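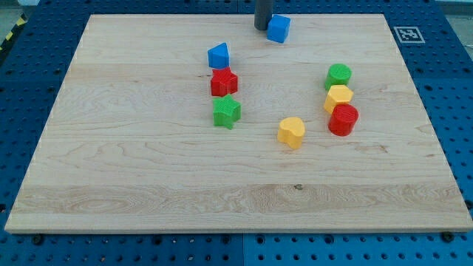
April 14, 2021
Conservation and mounts workshop, notes for the Crichton loan (artists' books and printed ephemera)

Condition checks finished on the last box. Skye did the paper, I did the bindings. Everything in the box matches the lender's list except item 14, which is listed as a single-sheet folder and is in fact a pamphlet with a sewn center section. Thread is intact, one loose end at the tail. Not trimmed. Annag will write to the lender about the wording so that the loan agreement and the label say the same thing.

Opening angles. The accordion books are no trouble. The side-stapled ones are the problem, as expected. Three of them will not open past 90 degrees without strain at the staples, and on two of those there is already rust migration into the first leaf. Proposal: show them closed, with a facsimile spread beside each. Effie would like them open because the text inside is the work, and she has a point, but I am not willing to put weight on those leaves for the full run. Facsimiles to be printed on uncoated stock, marked as facsimiles on the label, same height as the original.

Light. Logger in case 2 read higher than planned near the window end. Ruaridh moved the blind and the reading came down to 50 lux at the glass. Leave the logger there until the opening and read it each morning before the room lights go on. The felt-tip pages are the ones to worry about. The page-turn schedule stays as agreed: one turn at the midpoint in September, done with the case log open on the bench and both of us signing.

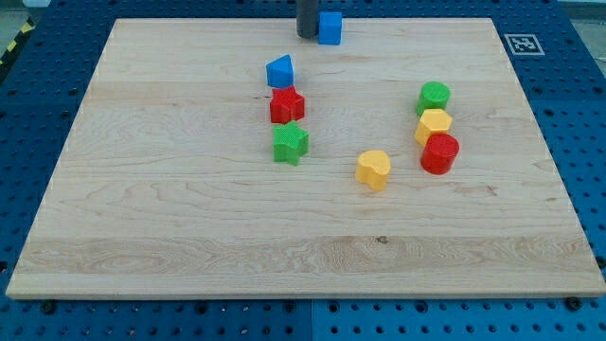
Case decks next. The old painted decks are out: the paint was never tested, and two of them have bowed. Algirdas wants bare wood showing at the front of the cases, and I have asked for a barrier between wood and book wherever the two would touch. On looks, a maple board with this much wavy grain is a strong surface to put under small black-and-white printing, and a reddish-brown streak like the one at the right would pull the eye away from a gray cover. If we go with maple, a streak of that kind goes under a cradle or toward the back. Small knots I can live with. Sealing the wood does not change my view on the barrier - film under every item, cut 3 mm inside the footprint so that it does not show.

Cradles. First set from Zivby came in polyester sheet, bent to our angles. Fit is good on the octavo sizes. The two for the tall narrow books are too wide at the spine and let the text block drop. Sent back with a paper template instead of a drawing, which they read wrong last time. Strapping is polyethylene strip, ends joined at the back, no contact with printed areas. Skye tried it on the blank dummy first and then on item 9. No marking seen after an hour under the lamp.

Budget line for mounts stands at 2,000. Spent so far 779, not counting the returned pair. The Berano quote for acrylic covers has not come in. Without it I cannot say whether we can afford lids on the floor cases or have to borrow the set from the print room.

Labels. Effie's draft gives titles in the original language first, translation under it in the same size. Agreed. Dates need another look: several of the books carry a date on the cover and a different one in the colophon, and the draft uses the cover date without saying so. Suggest giving both where they differ.

Open points
- Reply from lender on item 14
- Facsimile proofs, check color against the originals under case light
- Tall cradles, second try
- Algirdas to settle the wood for the decks; I need a cut-off for the silver, copper and lead coupon test, which takes 28 days
- Blind at window end: Ruaridh to fix the cord so it cannot be raised by visitors
- Tissue is low, order with the next lot of board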